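Shopping for a Robot Arm When the Job Is a Small Bathroom

I get more mail about the robot posts than about grout and drain hair put together, and most of it boils down to "what should I buy?" My answer never changes. Don't buy anything yet! Work out the job first, in the room where it's going to happen, and do it on a computer if you possibly can. A rendered bathroom costs you evenings. A real arm costs you evenings and the money for the kitchen reno.

The job I plan around is a dull one, picking up small things from the top of a toilet tank. Dull is good. You learn very quickly whether the fingers suit the thing they're going after, and nothing needs mopping.
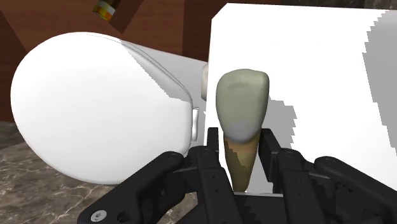

Page last changed: December 23, 2022

Start with the fingers, then. Everybody wants to talk about the arm (I did too, for months), but it's the gripper that meets your stuff. Write down the fattest thing and the thinnest thing you want picked up and measure both. My fattest was a bottle that's 14 cm across the shoulders, which ruled out half my wish list in one evening, and then I decided the bottle could live under the sink. Moving the bottle was free. Keep that in mind all the way through, because an awful lot of robot budget can be saved by moving a bottle.

Look at how wide the whole hand is, too, with the knuckles and linkages stuck out at the sides. Catalogue pages love to tell you how far the fingers open and go a bit quiet about the elbow room they need while they do it. If your tank is tucked between a wall and a vanity, get out the tape measure.

Next, where does it stand? I forgot this completely in my first budget. An arm needs something to be bolted to, and that something takes up floor you were using for your feet. In my plan the base goes up on a dark wooden box beside the toilet, and the arm leans across the bowl to get to the tank. It reaches beautifully. Now picture a person trying to use that bathroom! So price the stand, then price the stand again on casters with locks, and add whatever it takes to put it somewhere else between jobs.

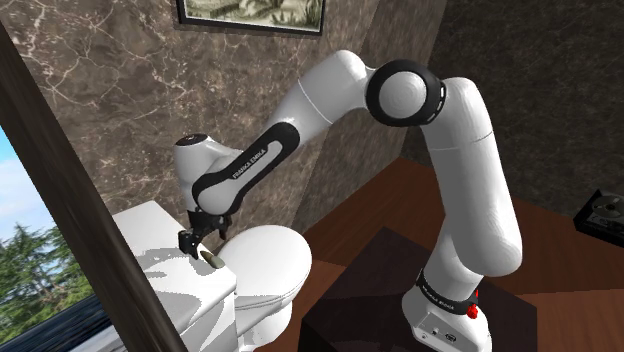 Pouran Fallahi wrote in to say I was being far too gentle about the stand. Hers came to $523 by the time she'd paid for the lumber, the steel plate, the bolts and a second steel plate (the first one was drilled wrong), and she'd set aside nothing for it. She says to get the bolt pattern in writing before you cut anything, and to put the stand on its own line in the budget so it can't hide under "misc." I've changed my own sheet since.

A few more lines that belong on that sheet:

Power. Find your outlet and trace where the cord would run. If it crosses the doorway or goes anywhere near a splash, get an electrician's quote before you get a robot quote.

Spare fingertips. They're the part that rubs on everything. I budget for 2 sets.

Delivery. Ask if the price gets it to the curb or through the door. Linik quoted me curb, and I live up a flight of stairs.

Your own time. I gave myself 4 weeks for practice in simulation and used every one of them, mostly on the approach. Coming down from straight over the tank suits me best, with the hand well clear of the wall behind. Whatever you pick, run it with the things in awkward spots, pushed up against the back or lying on their sides, and don't let yourself tidy up first.

Lids and handles. Decide early if the arm is ever meant to touch the toilet itself. Mine isn't. Porcelain chips, and a flush lever sits right where a careless swing would find it. I keep a no-go zone around the lever in my plan and it's made me much less nervous.

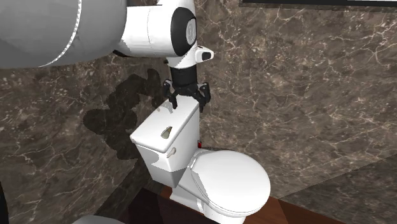 Getting quotes you can compare

Send every shop the same single page. Mine has the room's measurements, the list of things to be picked up, the heaviest of them weighed on the kitchen scale, and a question about who answers the phone when it stops working. Avano and Trinex both replied to that page line by line, which made for a very easy afternoon with a highlighter. Mohammadi sent a brochure.

Ask for the gripper to be priced separately from the arm. Ask what the software costs in the second year as well. And ask if you can return a gripper that doesn't suit, in which case please keep the box (I have a whole closet shelf of boxes now, and I regret none of them).

If you're still at the daydreaming stage, do the measuring anyway. I'm leaving my own order until May and spending the winter on the stand drawings, with Pouran's note about the bolt pattern taped to the top of the first sheet.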